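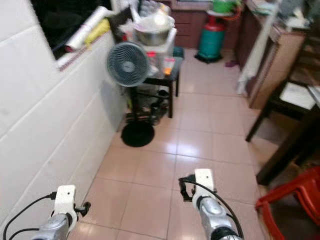 If you're saving up for a two-armed kitchen helper, spend your first evening with a tape measure and leave the catalogs shut! I've been planning ours since November, and the biggest surprise has been how much of the budget depends on the floor. A narrow tiled room like this one, with a standing fan in the middle distance, shoes tucked under the little table and chairs along the right-hand side, has a lot less working width than the wall-to-wall number suggests. Measure between the things that stick out, at floor level and again at elbow height, and write down the smaller figure.

## Before you price anything

- Measure the narrowest doorway the base has to pass through, with the door on its hinges and open the way it normally sits.
- Stretch both your own arms out in the spot where the machine would work. If you knock your knuckles, so will it.
- Walk the route at the time of day you'd run it. Shiny tile throws a glare, and some cameras handle that much better than others. Ask the seller about it.
- List every item that lives on the floor, then decide which ones can move for good. A shoe rack is cheap.
- Look for cloths and towels hanging off cabinet fronts at arm height. Hooks higher up cost almost nothing.
- Keep the gas cylinder and its tubing well outside the reach of the arms, and mark that zone on your sketch in red.

## How I split the money

My ceiling is 2,000 for the first year, and I've set aside 900 of that for everything besides the arms themselves. That sounds like a lot until you start writing it out — spare finger pads, a charging corner, a better lamp, cable clips, delivery, and a little cushion for the thing you forgot. I forgot the lamp.

The Hirneck catalog lists the stand separately from the arms, so read the small print twice. Viklund puts it all in one price, but the cables in that set are short and you'd want longer ones for a galley kitchen. I keep both quotes in one spreadsheet with a column for "what's missing," and that column has been the most useful of the lot.

## Rent first if you can

Plonda rents by the week, and I'm a huge fan of this. A week of real chores will teach you more than a month of videos (I watched a LOT of videos). Pick 8 jobs you do all the time, stick the list on the fridge, and try each one on a different day and in different light. Put a tick or a cross. Mine were mostly picking up, wiping and carrying, nothing fancy.

## Small stuff worth buying early

- Felt pads for chair legs, so you can slide furniture aside quickly.
- Painter's tape to mark the parking spot. Leave it down for 14 days before you drill or glue anything.
- A lidded bin for loose bits on tabletops.
- Flulo cable sleeves, or any soft sleeve that wraps with a zipper. A loop of loose cable loves to catch a drawer handle.

Still on my list: a quieter charger, and whether the mat by the sink has to go — I like that mat.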